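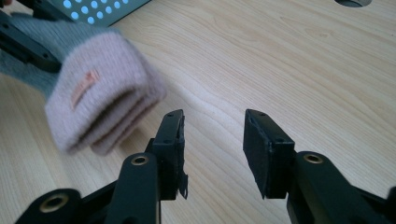

Tuesday, January 26, 2021

Day whatever of the no-sugar business, and I am not a convert. Jabari called last night to ask if I felt "clearer" yet. I told him I felt like a man who had eaten a boiled egg. He says the clarity comes in the third week. When we started it was supposed to come in the second.

I should write down how this began, for when I'm tempted to do the next one. Jabari Biwott has been my friend since we shared a desk at Unport, and in all that time he has never done anything alone if he could get me to do it too. In July it was the cold showers. Before that it was the mattress. Now he has signed both of us up for a program called Sorkell, which costs 60 dollars for the month and sends you an email every morning at 5. I don't know who wants an email at 5. I read it at 8 and feel I've already failed at something.

Today's email said that cravings are "messages from an old version of you." I had a craving at 10:30 in the morning for the lemon cake they sell at Stasiv, and I can report that it came from the current version. The email also told me to write down how I felt on a scale, morning and evening. I put the same number both times. I have put the same number all month. There's a graph on the website and mine is a flat line, and under it the website says "Great progress!"

What bothers me is that I can't tell whether any of it works, and I don't see how anyone could. If I feel better in February, well, the days will be longer and I will have slept more. If I feel worse they'll say it is the body adjusting. I asked Jabari what result would make him say it had been a waste of money and he thought for a while and said that was a negative way to look at it. I said it was the only way to look at it. Then we talked about his sister's divorce.

I have lost 2 pounds. I'll put that down in fairness. I have also stopped going to Stasiv, and walking there and back was most of the exercise I got, so who knows what cancels what. My pants fit the same. Mom says my face looks thinner, but she only sees me on the phone and she holds it at the level of her lap, so her opinion on faces is not one I'd build on.

Lunch was the lentil thing again. It makes far more than the recipe says. I've started adding vinegar and it's fine, I don't mind it, I just don't want to be told it is "secretly dessert-like," as the recipe card says. There is nothing about a lentil that is like dessert. Read the labels this afternoon, as instructed, and found sugar in the mustard, the bread, the pickles and a jar of tomato sauce I've been eating happily since New Year's. So I haven't been off sugar at all. Did not tell Jabari. He eats the same sauce.

The label reading I will give them. I had no idea about the mustard. But that was free, it's printed right on the jar, I could have done it any day of my life without paying somebody.

Then at 4 the Dritetti bars came, the ones Sorkell "partners with." They cost extra. They're sweetened with dates, and dates are allowed because they are "whole." One bar has more sugar in it than a slice of the lemon cake – I looked the cake up, and I know those numbers are guesswork too, but still. I ate one standing at the counter. It tasted like a date somebody had sat on. I wrote to the help address asking how this squares with lesson one and got an answer within the minute, thanking me for sharing my journey. My message is number 374, apparently. I'd like to read the other 373.

Snow on and off all day, nothing sticking. Took the recycling down and talked to the woman from the second floor through our masks about her boiler. She's had the heat out twice this month. She was carrying a box of doughnuts and I looked at it longer than was polite, and she offered me one. I said no thank you. I don't know why I said no. I don't even believe in it.

It might just be that I like having Jabari call every night. He didn't call this much last spring, when it would have helped. With the program on he rings at 9 sharp to compare notes, and after the notes, such as they are, we go on for an hour about other things. I'd pay the sixty for that, I suppose, though I'd rather Sorkell didn't get it.

Finish the month, then cancel. Check the card in case they renew it without asking, they look like the type. Buy different mustard. Call Mom back about the tax form.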